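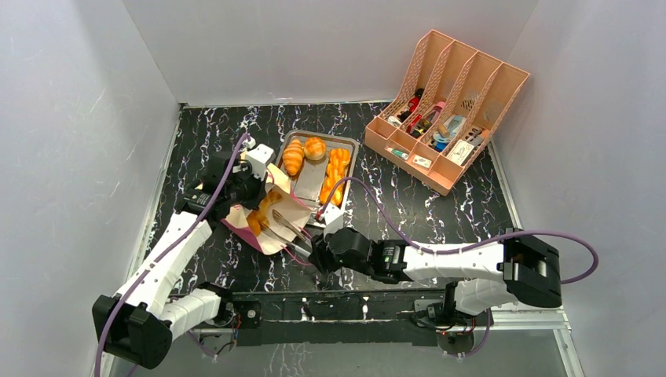
Bread bagging on the two-arm bench. The left gripper holds the bag, the right one works the tongs.

Log the Command, Not Just the Arm

By Ilaria Donati
6/23/23
14 comments | 80 shares

Most two-arm manipulation software I am asked to review records joint positions at a fixed rate, records camera images at another fixed rate, and treats the result as a complete account of what the robot did. For pick-and-place with a rigid object and a bare gripper, that account is close enough. For a task like putting bread into a paper bag with tongs, it is missing the part that matters.

Consider what each arm is being asked to do. One gripper holds a paper bag with its mouth open. The other holds a tool, and the tool holds the food. The position of the bread is therefore two grasps away from the last encoder. The tongs can rotate in the fingers, and the tips can spread or close by an amount that depends on where along the handles the fingers are pressing. The bag has no fixed shape at all. None of this appears in the joint state.

What does appear, if you keep it, is the difference between the commanded gripper position and the measured one. When the fingers are told to close to a certain width and stop short of it, the gap is a crude force signal. It is noisy, it depends on supply voltage and motor temperature, and it saturates early. It is also free. On arms with no force sensing at the wrist it may be the only contact information available.

I raise this because the most common logging format I see throws it away. The recorder subscribes to the measured state, and the command is discarded once it has been sent to the motors. Later someone trains a policy to predict the next measured position, and the policy learns to close the tongs to the width at which they were observed to sit. Commanding that width produces almost no squeeze. The bread drops. The usual response is to collect more demonstrations, when the fix was one more column in the file.

At Ballholm we made this mistake ourselves. Our first recorder, written in March by Mārtiņš Pētersons and me in a hurry, saved only the measured joint positions. We had 521 episodes before either of us plotted a gripper trace against its command and saw how far apart they were during contact. The commands could not be recovered. The episodes are still useful for perception work and for checking free-space motion. I would not train tool use on them.

The second problem is time. Two arms and a camera are three clocks, and on many setups the only shared reference is the moment at which a Python process happened to read each message. Under light load this is tolerable. Under heavy load, with image compression running on the same machine, we measured delays of 80 ms between the arrival of a frame and the timestamp written next to it. At slow transfer speeds an arm does not travel far in that interval, but tong tips at the mouth of a bag do not have much clearance either. A policy trained on those pairs sees the contact late and learns to correct late.

My recommendation is dull. Stamp the data as close to the device as the driver permits. Keep the raw stamps. Do not resample at record time. Resampling is a training decision, and it should be possible to change it without touching the robot.

The third problem is the planner. Corrado Villa at Pladstead has argued to me, more than once, that bimanual tasks of this kind should be planned as a single system with both arms in one configuration space, and that splitting them into two controllers with a handshake is a shortcut we will regret. I agree with him for rigid objects. If both grippers hold the same tray, the constraint between them is real and has to be enforced at every step.

A paper bag does not impose that constraint. The holding arm can drift by several millimeters with no consequence, and often it should, to follow a tool that comes in slightly low. What the pair needs is a shared estimate of where the opening is and a rule for who yields. We run the holding arm at low gain with its target tied to the estimated center of the opening, and let the tool arm have priority. Planning time fell, and the failures became easier to read. When an insertion goes wrong we can now say which estimate was bad. Under the joint planner we mostly saw a solver that had stopped after 2000 iterations with an unhelpful message.

Collision checking needs the same kind of attention. The tongs belong in the model of the tool arm from the moment they are grasped until they are released. So do the cables, at least as a coarse padded volume. Lucrezia Greco added cable volumes to our checker, at a cost of some 10 percent in checking time. I objected to the cost and have since withdrawn the objection.

There is a reasonable case against all of this. A large enough policy, trained on enough images, may infer grip and timing without being given either. It may. I have no means of testing that at our scale, and I suspect few groups reading this do. Recording the command costs a few bytes per step. Leaving it out removes the option of finding out later.

If you maintain a recorder, open one file tonight and check whether the gripper command is in it.

Last updated: 6 hours after posting. Corrected the description of the low-gain controller.

Related
Adov driver notes: device timestamps and dropped frames
Ilaria Santoro on calibration drift in two-arm cells
Why the Alvarado planner returns early
Padded volumes for cables: a short guide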